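### 4.2 Garment flattening on a bed

Folding on a lab table is mostly solved for towels. Beds are not. The Bremwood set has 40 homes and 4,000 clips, all collected with hand-held grippers, and bed work was still where the Nudier policy lost most of its time. Soft surface, no hard edge to push against, prints everywhere. Florencia Lucero labeled the sleeve states by hand (left, right, collar).

Fig. 3 is a typical hard case – a plain maroon top on a quilt covered in cartoon penguins, one sleeve folded into an arch, the other bunched. The neckline is easy to find. The sleeves are not, and a pull on the wrong layer drags the quilt along too.
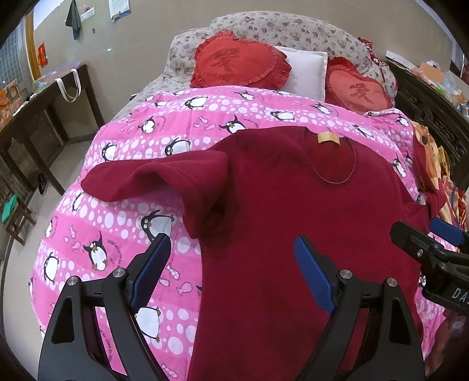
**Figure 3.** Knit top spread on a printed quilt, gripper fingers open.

### 4.3 Failure modes

Two main ones. First, quilt grabs: fingers close on bedding and the policy dosen't notice. Second, the sleeve opening gets taken for a hem. Núñez masks help with the first, not much with the second. Shirts with long sleeves left for later work.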